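식기 색 조합 조사 - 중간 보고 (2조)

1. 주제
자취생용 1인 상차림 세트. 컵 하나, 그릇 하나, 린넨 타월, 쟁반. 색만 바꿔서 두 세트 비교하기로 함. 팀원 Kristaps Krūmiņa 외 2명.

2. 왜 이걸 했나
처음엔 접시까지 넣으려다가 예산 때문에 뺌. 학생식당에서 14명한테 먼저 물어봤는데 다들 "색 맞추기 귀찮다"는 답이 많았음. 그래서 아예 묶음으로 제안하는 방향으로 변경.

3. 준비
가제 이름은 베이지 쪽 Matos, 청록 쪽 Rallden. 타월은 다림질 안 하고 그냥 씀. 쟁반은 둘 다 어두운 색으로 통일. 타월 색이 더 잘 보일것 같아서.

4. 배치
Matos: 베이지 타월 + 연갈색 컵 + 흰 그릇
Rallden: 청록빛 회색 타월 + 세이지그린 컵 + 옅은 하늘색 그릇
컵은 둘 다 길쭉한 걸로, 크기 차이는 이번엔 안 따짐.

5. 중간 의견
토요일에 15명 설문. 베이지는 무난하다, 청록은 여름 느낌이라는 말이 나옴. 흰 그릇은 음식색이 잘 살것 같다고 함. 하늘색 그릇은 호불호 갈림. 타월에 달린 흰 라벨은 떼는 게 낫겠다는 의견도 있었슴.

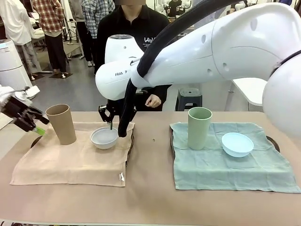
6. 남은 일
- 설문 문항 수정 (3번 질문이 애매함)
- 실제 음식 담아서 다시 비교
- 가격표 정리, Kristaps 담당
- 최종 보고서는 10월 발표 전까지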